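Kirkholm Sewing and Crafts Circle
Minutes of the monthly meeting, March 20, 2018

Minutes taken by me, Moushumi Ranasinghe, again, as my turn seems to come up faster than other people's. Asger Arnardóttir in the chair. Apologies came in from the two Workus, mother and daughter, who are both down with the same cold.

1. Minutes from January

Read and agreed, with one fix. I had written that the fabric cupboard key hangs by the sink. It hangs behind the door. I've changed it, and I've also put a ribbon on the key so we can stop having this conversation.

We skipped the February meeting for the snow, so some of what follows is a bit old.

2. Money

We have $675 in the account. Dues for the spring are all in except three, and Asger has promised to make the phone calls (thank you, I hate making them). The room rent goes up to $100 a month starting with the summer. There was some grumbling, then Asger pointed out it hasn't gone up since we moved in, and the grumbling moved on to the radiators.

We agreed to put no more than $192 toward supplies before the spring sale. That covers thread, bias tape, the good pins and a new cutting mat. If anybody wants something that isn't on the list, please ask first and buy second!

3. Fabric order

Long one, this. Trendwood have discontinued the gray linen we used for the aprons, and what they sent in its place is a lot thinner. I passed the sample around and I think everyone held it up to the window. We're sending it back. I'll write the letter and Asger will drop off the parcel.

Nultis still have the heavier cotton in cream and in a rusty orange. The cream won easily. I spoke up for the orange and got two votes, one of them mine, so cream it is. The order goes in by the end of the month.

There was also a question about whether people can order for themselves on the circle's account. Yes, as long as you pay up front and pick it up from my house – my porch is not a warehouse, as I may have mentioned before.

4. Spring sale

Same hall as last year, tables go up at nine. We printed 600 flyers and there is still a big stack of them in the box under the coat hooks. Please take a handful home. The library will have some, and so will the bakery if you ask the morning lady and not the afternoon one.

Pricing stays as it was, except for the tea cozies, which were much too cheap and were gone before I'd finished my coffee. We talked about the quilted bags for quite a while and left the price up to whoever made them.

5. Table covers

Asger thinks we should use patterned covers this time, as the plain sheets looked like a hospital last year (my words, Asger was more polite). The fern one got a warm welcome. It's white with gray fronds and leafy sprigs, plus round orange blossoms, and I like that the blossoms come in clusters and leave some white in between. One worry was that small things would get lost on it, so the pincushions and brooches will go on plain trays. Agreed that the fern print is our main cover, and we'll look for something in gray or orange to go with it on the side tables. No plastic over the top, please, it slides.
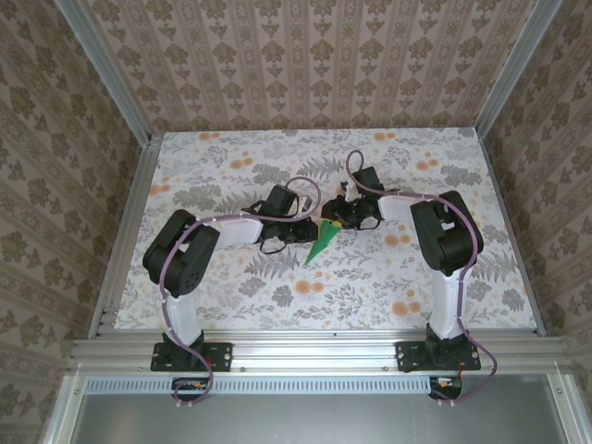 6. Any other business

The iron is spitting again. Asger will try descaling it and if that doesn't help we'll talk about a new one next time.

Somebody left a pair of reading glasses and half a knitted sleeve on the windowsill. Both are in the cupboard now.

Beginners' evening: four people have asked, so we'll go ahead if I can get the room for it. I offered to teach zippers. Asger offered to teach buttonholes and looked sorry straight away, but it's in the minutes now.

Next meeting is in the same room at seven. Asger is bringing the cake, and I'll bring the cover samples for the side tables.

M. Ranasinghe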